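Spent part of May sitting in on a demonstration-gathering effort at Gullia, and I've been asked for my impressions. A few posts on that. I'm less cheerful than the press page.

The pitch first. You gather lots of short examples of people doing a job by hand, you feed them to the learning system, and the system picks up the job. Fine. I've no quarrel with the idea. My quarrel is with what gets called "lots" and what gets called "a job".

The Rirness set has 80 hours in it. Sounds big. Then you ask how many different tasks there are and the answer is 43, and a good few of those are the same task with a different object. Picking up a sponge and picking up a cloth went down as two.

I asked who decides when an example is good enough to keep. The person doing the example decides. There's a second check at Testmont, but that covers the file (is it complete, do the clocks match). Whether the cup ended up where the label says it did is left to trust. 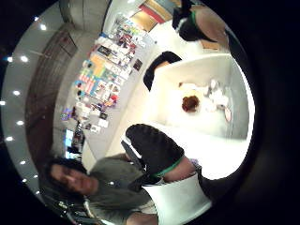
Gloves on, big white container, and a table full of small packages and boxes further back.

What bothers me about work like this is the mess. I like the mess! Crumpled things on a pale surface are exactly what a learner should be made to deal with. But then the label comes through as "sort items", two words, and all the fiddly decisions a person makes with their fingers are gone from the record.

Also: strong light on white. Ask anyone who has tried to find the edge of a white thing on a white thing. I raised this and was told the model will cope. Maybe. I'd want to see it cope before paying for another 60 hours under the same lamps.

Somebody will reply that scale fixes it. I've been hearing that for a while now. Scale fixes some things. If every example is done by people who already know where everything is, more of them gives you a system that also expects to know where everything is.

Visser, the in-house scoring tool, gave the last batch 48 out of a possible 60. Nobody I spoke to could tell me what a point was. I asked twice – the second time I was sent a link to the page that had confused me in the first place.

Things I'd do, for what it's worth. Keep the failed attempts and mark them as failed. Let a stranger do a tenth of the examples with no practice. Write labels a bored person could check. Move the lamps now and then.

To be fair to the people doing the hand work: they were careful, and patient with my questions. The hours are long and the gloves look warm. My doubts are about what happens to their work afterwards.

I'm back there when the next batch is scored. If the number goes up I'll be asking what a point is again.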